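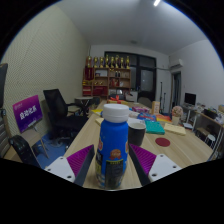 Soft-pad fingers on either side of a capped plastic bottle, seen from the tool's own camera.

Hestum H2 Hand-Held Gripper Tool

The H2 is a hand-held demonstration gripper for imitation learning work. The operator carries the tool through a task while its camera records the fingertips and the space beyond them. Recorded demonstrations are exported in a format that can be used to train a policy for an arm fitted with the matching Hestum wrist mount.

Fingers and pads
Each finger is a white rectangular block with a ribbed soft pad on the inner face. Pads are sold in pairs and should be replaced in pairs. Purple is the standard color. After a pad change, run the closing calibration before recording.

Camera view
The wide-angle lens keeps both fingers in view at the bottom of the image, together with the object and much of the room behind it. Curved black borders are normal for this lens. Leave them in place during export; the Erkar training scripts apply their own mask.

Method note: cluttered tabletops
The Villanueva test set was recorded with the H2 to measure how much background clutter a grasping policy can tolerate. It contains 849 demonstrations of grasping upright bottles on shared tables. Other objects were left on the table and their layout was changed between sessions. A second policy was trained on the same number of demonstrations recorded on bare tables.

Both policies were run for 300 trials on cluttered tables. The policy trained with clutter completed 89 percent of its grasps. The bare-table policy did worse, mostly by closing early when a second object stood close behind the target. Transparent bottles were not tested. Results apply to the standard pads only.

In the box
Gripper tool with camera
2 finger pads, fitted
Calibration block
USB cable

Compatibility
Bellero and Erkar arms with the Hestum wrist mount (sold separately). Firmware from August or later is required for Bellero controllers. Earlier releases read the finger opening with the wrong sign.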